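Review: Drovon Planner 4, motion planning software
Cidmont Automation Laboratory, Apr 13, 2024

The laboratory tested Drovon Planner 4 on computer assembly tasks during March. Installation took 38 minutes. 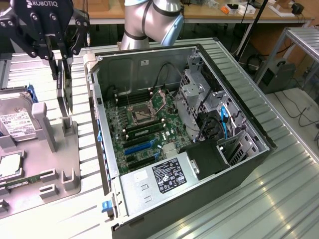 Collision checking is the strongest part of the release. Paths are computed quickly, and the margin can be set separately for each object. An open case such as this one, with a metal drive cage and loops of cable inside, needs that control. Cables must still be modeled by hand.

Error messages are brief, and the manual omits two of them. Rosângela Vieira, reviewer, recommends purchase for existing Veltine users.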